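Courses > Automation > Handouts > Unit 6
Print this page | E-mail this page

Unit 6: The Pluvach hand-held gripper kit
The kit from Dokeck is worn and held by one operator. A marker cube on each gripper gives its position. 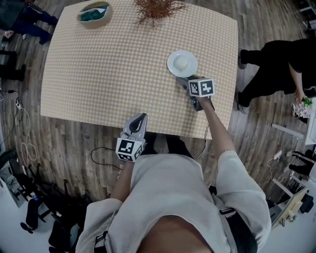
Grisomness asked whether the cubes can be bought separately. They can.

Keep the jaws in line with the plate rim.

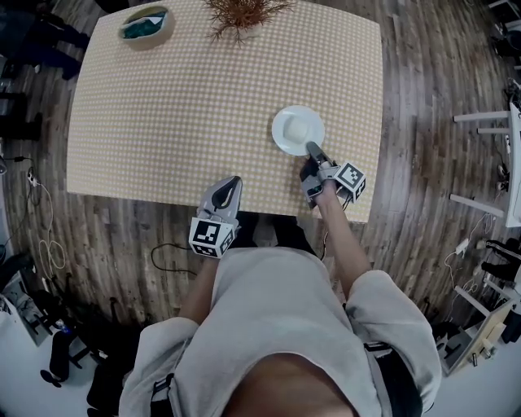 2. Second view
Each gripper also carries a camera. Check that
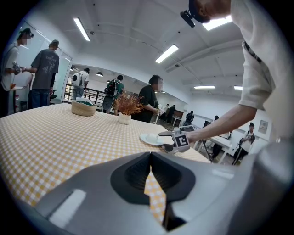 the jaws stay centered before you start a take. Our trial set has 2,467 takes.

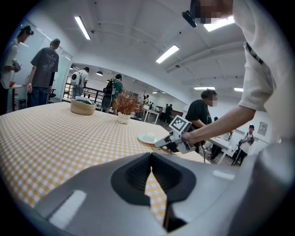
FOR REVIEW
Read section 9 of the manual.

Comments (2)
Kravchuk: Is the cable length listed?
mk8: Section 8.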